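Home | Sites | Checklists | Archive | Contact

Workplace inspection checklist: desks, tables and small items
Site: Zarnau building, second floor, Guerra room
Inspected by: Jaime Baptista
Date: Thursday, September 19, 2019
Previous inspection: December

Marking: OK = acceptable. C = comment, see text. A = action needed before next inspection.

1. Access and floor

1.1 Door opens fully, closer works. OK
1.2 Main walkway clear to a width of 80 cm. C
Clear at time of inspection. Chairs on the window side are pushed back into the walkway when people leave. Remind users to push them in.
1.3 Floor covering flat, no lifted edges. A
One lifted edge by the door, on the hinge side. Tape is not an acceptable repair. Reported to Skasix under the maintenance contract.
1.4 Exit sign lit. OK

2. Electrical

2.1 Extension leads not joined one to another. A
Two leads joined behind the cupboard. Separated during the visit. A longer single lead is to be ordered.
2.2 Plugs and sockets free of cracks and scorch marks. OK
2.3 Test labels in date. C
Label on the desk lamp cannot be read. Lamp taken out of use until retested.
2.4 Sockets at least 200 mm from the table edge where drinks are kept. OK

3. Tables

3.1 Tables stable, feet adjusted. OK
3.2 Surfaces clean and free of sharp edges. OK
3.3 Loads on folding tables below the marked limit. OK
3.4 Storage boxes not left on table tops overnight. C
Same comment as in December. Shelf space has been available since the Faster cupboard was emptied.

4. Drinks and loose items on tables

4.1 Drinks in closed containers only. C
Bottled water is accepted. Open cups are not. Check caps by hand, as a cap resting on the neck looks the same as a closed one from across the room.
4.2 Bottles upright and labelled. OK
Original label to be left on. Bottles refilled with anything other than water must not be kept in this room.
4.3 Novelty and desk items kept apart from drinks. C
A push button of this sort has no safety function, but it should not share a spot with a bottle. Leave a hand's width between them. 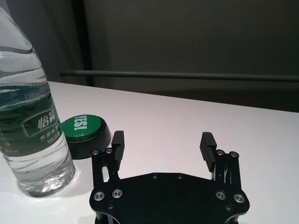
Item 4.3: water bottle (怡宝 label) and green "YES!" button.

4.4 Novelty buttons not likely to be mistaken for machine controls. C
Green cap on a black base, marked "YES!". Acceptable on a table. Not to be fixed to a wall, bench or cabinet where start and stop controls are fitted.
4.5 Battery covers on small items closed. C
Not checked on this visit. Carry forward.

5. First aid and fire

5.1 First aid box in place and sealed. OK
5.2 Extinguisher on its hook, pin fitted. OK
5.3 Nothing stored in front of the extinguisher. OK

Actions open: 1.3, 2.1
Carried forward: 2.3 (retest of lamp), 4.5
Signed: J. Baptista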